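주식 수익률과 실적 안내 중단의 관계
경영통계 실습 과목 기말 보고서

1. 주제를 정한 이유

우리 조는 회사가 앞으로의 이익 예상을 발표하지 않게 되면 그 회사의 주가가 얼마나 더 흔들리는지를 알고 싶었습니다. 처음에는 환율과 수출 기업의 관계를 하려고 했습니다. 그러나 자료가 너무 넓어서 한 학기 안에 끝내기 어렵다고 판단했고, 교수님과 상담한 후에 주제를 바꾸었습니다.

저는 한국어가 모국어가 아니기 때문에 공시 문서를 읽는 데에 시간이 많이 걸렸습니다. 특히 "전망"과 "목표"라는 두 단어가 회사마다 다르게 쓰입니다. 이 보고서에서는 숫자가 들어 있는 예상만 "실적 안내"라고 부르겠습니다. 숫자가 없는 문장은 계산에 넣지 않았습니다.

2. 자료

수업에서 제공한 실습용 자료를 사용했습니다. 가구와 목재 가공 분야의 상장 회사 11개이고, 하루 종가 기준으로 모두 1572개의 관측값이 있습니다. 이 가운데 실적 안내가 있는 기간의 관측값은 1016개, 안내가 없는 기간의 관측값은 556개입니다.

회사별로 상황이 다릅니다. Rindon은 안내를 한 번도 멈추지 않았습니다. Florico는 중간에 멈추었다가 9월에 다시 시작했습니다. Wasilewska는 안내를 멈춘 뒤에 자료가 끝날 때까지 다시 발표하지 않았습니다. 이렇게 안내를 한 번이라도 멈춘 회사는 모두 6개입니다.

3. 방법

먼저 종가에서 하루 수익률을 구하고, 각 기간의 표준편차를 비교했습니다. 그다음에 더미 변수를 넣은 회귀분석을 했습니다. 안내가 없는 날은 1, 있는 날은 0으로 표시했습니다. 종속변수는 하루 수익률의 절댓값이고, 업종 지수 수익률의 절댓값과 거래량의 로그 값을 통제변수로 넣었습니다.

계산은 학교 전산실의 프로그램으로 했습니다. 처음 결과에서는 거래가 정지된 날이 수익률 0으로 들어가 있었습니다. 그래서 변동성이 실제보다 작게 나왔습니다. 이 날들을 빼고 다시 계산했으며, 위에 적은 관측값의 수는 뺀 다음의 수입니다.

4. 결과

안내가 없는 기간에 주가의 변동이 더 컸습니다. 더미 변수의 계수는 양수이고 5% 수준에서 유의했습니다. 그러나 업종 지수를 통제하면 계수의 크기가 절반보다 작아졌습니다. 즉 처음에 보인 차이의 많은 부분은 시장 전체가 불안했던 것과 관계가 있다고 생각합니다.

Florico의 경우에는 안내를 다시 시작한 뒤에 변동이 줄었습니다. 다만 같은 때에 업종 지수도 안정되었으므로 이것을 안내의 효과라고 말하기는 조심스럽습니다. Wasilewska는 거래량이 적은 날이 많아서 값이 크게 튀는 날 며칠이 결과에 영향을 주었습니다. 그 며칠을 빼면 계수는 여전히 양수이지만 유의하지 않았습니다.

Jovasside는 예상과 반대였습니다. 안내를 멈춘 뒤에 오히려 변동이 작아졌습니다. 조원들과 이유를 토론했지만 결론을 내리지 못했습니다. 주주 구성이 바뀌었을 가능성이 있으나, 우리가 가진 자료로는 확인할 수 없습니다.

5. 한계

첫째, 안내를 멈추는 결정은 우연이 아닙니다. 앞이 잘 보이지 않는 회사가 안내를 멈추기 때문에, 원인과 결과의 방향을 구별하기 어렵습니다. 둘째, 한 업종만 보았으므로 은행이나 소프트웨어 회사에도 같은 결과가 나올지는 모릅니다. 셋째, 공시가 나온 시각을 고려하지 않았습니다. 오후 4시 이후에 나온 공시는 다음 거래일에 반영되는데, 우리는 공시한 날을 그대로 사용했습니다. 시간이 더 있으면 이 부분을 먼저 고치고 싶습니다.

6. 보충: 원가와 이익 예상

목재 가공 회사의 이익 예상이 왜 어려운지에 대해 발표 시간에 질문을 받았기 때문에 여기에 짧게 보충합니다. 이 업종에서는 원목을 사는 시점과 제품을 파는 시점 사이에 간격이 있고, 그동안 가격과 환율이 모두 움직입니다. 제품의 종류에 따라서도 원가의 구조가 다릅니다. 밝은색의 긴 나무 조각을 옆으로 붙여서 만든 커다란 직사각형 판을 생각하면, 원재료 가격 외에도 접착과 가공에 드는 비용을 함께 예상해야 합니다. 이런 판은 표면에 이음선이 나란히 보이고 조각마다 결의 색도 조금씩 다른데, 회사가 색의 차이를 어디까지 허용하는지에 따라 버리는 재료의 양도 달라질 것입니다. 우리 자료에는 제품별 원가가 없어서 이 내용을 회귀식에 넣지 못했습니다. 다음 학기에 같은 주제를 하는 조가 있다면 사업보고서의 원재료 항목부터 모으는 것을 권합니다.

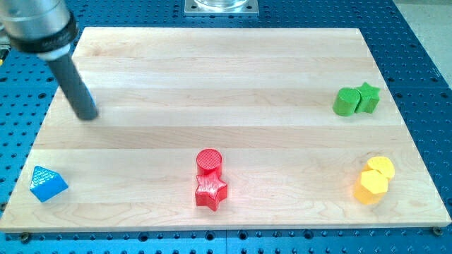
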